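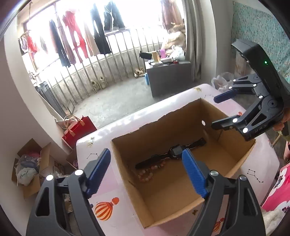

Small items check, Prircombe room, January 27, 2023

Packing for Skidel always takes longer than I plan, so bear with my comments, please. The box is still fine to use, though the far rim is torn and rough, so mind your fingers when you reach in past the watch.

Watch strap laid out flat - OK, lovely.
Bead bracelet kept clear of the watch face - OK, but I'd still like a little pouch for it.
Box rim - tape before closing.
Label 104 on the lid - still to do, and do press it down well!
Lid taped on both sides - to do, after the label.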